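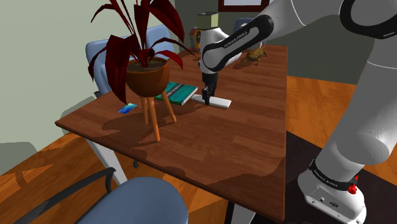 Norkton Open Day: Tabletop Pick Demo

This folder holds the simulated episodes we showed at the Norkton open day in October. Visitors chose an object on the table from a menu, and the Franka Emika arm tried to pick it up on the big screen. Every attempt was saved, including the bad ones.

Contents

episodes/ 277 recorded attempts, one file each
scenes/ 8 room layouts built in Flokwood
menu.txt object names as visitors saw them
notes.txt remarks typed in by the demo desk

Rooms

All layouts are dining or living rooms with household items on the table: a potted plant, a book, a toy turtle, a flat white object and so on. The arm stands at the table and works with a two-finger gripper. Flat items lying close to the plant stand were the most popular choice of the day, so they are overrepresented.

Format

Each episode has joint positions, gripper width and one camera view. Episodes stop at 400 steps whether or not the object has left the table. The success flag was set by script and then checked by hand for 40 episodes only. Treat the rest with care.

Known problems

The menu called the white object "remote" in the morning and "white stick" in the afternoon. Both names are kept as they were.
Shadows are off in one layout.
notes.txt has gaps over the lunch hour.

Use

Load with the Galer reader, version in requirements.txt. Research and teaching use is fine. Please cite as Spahić, Norkton Open Day Picks.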